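Robots That Fold Laundry: A Visit to the Open Day at Siltevside

Every November, the Siltevside workshop opens its doors to school groups. Last time, 167 children came to see the robots.

What do the robots do there?

Some robots at Siltevside lift boxes. One of them, called Lolenetti, is learning to handle clothes. A person at the controls guides it through a job again and again, and the robot stores each try. So far it has stored 703 tries.

Why are clothes hard for a robot?

A box keeps its shape. Cloth does not. If you drop a shirt two times, it lands in two different shapes. The robot has to look for an edge before it can start to fold. A hem is a good place to look. A hem is the part where the cloth is turned over and sewn down with stitches.

How does it pick things up?

Lolenetti has a gripper with two fingers. They open, move in close, and then squeeze. There is a small camera near the fingers, so the people in the room can watch on a screen what the robot is looking at.

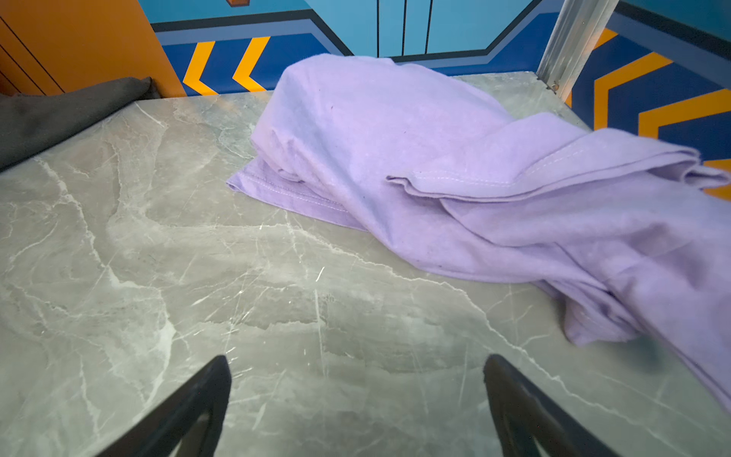
By Cherry Mae Mangubat
For readers age 8 and up

The purple cloth is bunched up on the table, and the fingers are open and not touching it yet. Look for the rows of pale stitching. They mark the hems.

Words to know

Gripper: the part of a robot that holds things.
Hem: a folded and sewn edge on a piece of cloth.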